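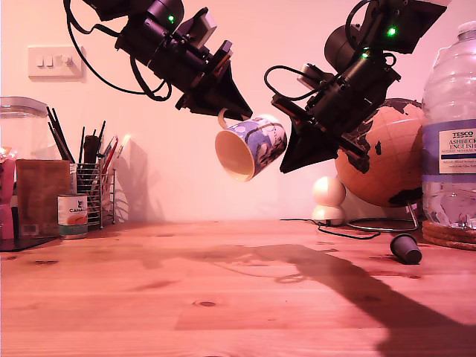
Warm light over a pale wooden tabletop.

Pine is the cheapest way to furnish a workroom, and one of the least forgiving. At Burkham, joiner Minoru Nomura sells tabletops in plantation softwood and answers the same complaint every November: rings, dents and a colour that has drifted towards orange.

The colour change is chemical. Lignin near the surface oxidises under ultraviolet light, and oil finishes deepen the effect. A water-based polyurethane slows it. Nomura applies 2 coats, sands lightly between them and leaves the top for 5 days before use. 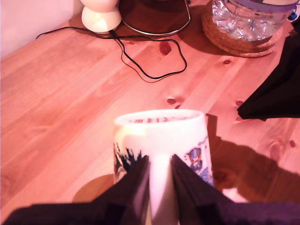 Knots and grain on a pine surface, with a white mug standing upright.

Knots need separate treatment. Resin bleeds through most clear finishes unless the knot is sealed first with dewaxed shellac. Hicham Slaoui, who tests coatings at Sodard, recommends sealing the whole face, as spot sealing leaves a visible halo.

Heat marks are moisture trapped in the film. 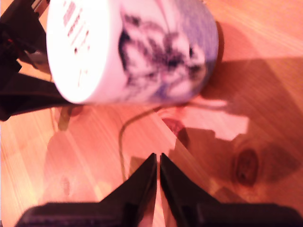 They often clear overnight in dry air. If they remain, Slaoui rubs the area with fine abrasive and recoats. Dents can be raised with a damp cloth and a warm iron on bare timber only.

A bare 1,000 mm top costs $800 from Burkham, finishing extra.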